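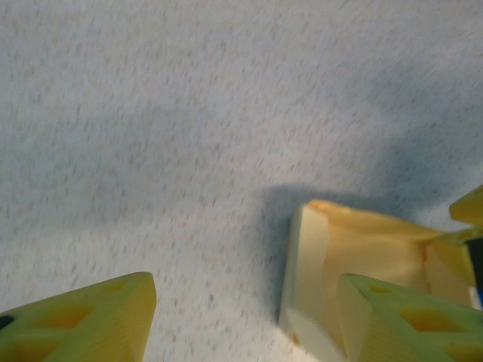

2 January 2021

Bench top, second session. Ivana Toledo in from ten, me from a bit before that.

Carried on with the surface question left over from October. The pale speckled top is staying. We had talked about painting it flat white or laying the gray Bralon mat over it, but the mat curls at the corners and shows every crumb, and paint would chip within a month the way we drag things across it. The flecks hide small scratches well. They also hide small parts well, so anything under the size of a shirt button goes in a tray and not straight on the top. Lost a set screw for most of an hour last time.

Cleaning. Wiped down with warm water and a little dish soap, then a second wipe with plain water, then a dry cloth. No solvent. Ivana tried the Flidetti cleaner on a test patch at the back and it left a dull ring that you can only see from low down with the light behind it. It came up again with soap and a lot of rubbing. Put the Flidetti bottle back on the lower shelf with a note on it: METAL ONLY.

Light. Still getting a bluish-gray shadow over part of the top, soft edged, with the rest of it bright. Moved the desk lamp to the far end and back again. With the lamp at the far end the shadow is smaller but darker, and I like that less. Ivana suggested bouncing it off the wall. Tried it with the wall as is and got something closer to even, though dimmer. Needs a brighter bulb before we can call it one way or the other. The Drasska lamp in the store room takes the same fitting – ask before taking it.

Cream box. Weighed it on the small scale before starting: 572 g with everything in it. Emptied it, weighed again, wrote that on the label and on the card. Contents were the short offcuts and a folded sheet of sandpaper, none of it worth keeping in a box of its own. Offcuts moved to the scrap drawer. The box gets used as a stand-in for the real cartons until the Nazari order shows up, so please don't fill it with odds and ends again.

Sliding test, box pushed by hand. Light push with one finger against the long side, no weight inside. It moves easily and keeps straight if you push near the middle, and swings round if you are off by even a finger width. Put the 100 g weight in and repeated. Much the same, slightly more effort to get started. Put the weight in one corner and it turned toward that corner every time. Did not try it on the mat, no point if we aren't using the mat.

Checked whether the speckle has any grain you can feel. Ran a fingernail across it both ways, nothing. To the eye it can look streaked on the slant, but the surface is smooth.

Screws. Ivana went through the big jar while I was doing the above. Total 607 usable, the rest rusted or stripped and thrown out. That is enough for the shelf and the back panel, so no order needed this month. The sheet on the door still says 2,333, left over from before the split with the upstairs shop. Crossed out and corrected.

To do
Brighter bulb, then repeat the wall bounce
Chase Nazari on the cartons
New felt pads for the legs, left rear is worn through
Level the top again once the pads are on – it was a hair low at the left
Label for the button tray

Stopped at four. Top wiped again, scale switched off, cloths hung over the rail to dry.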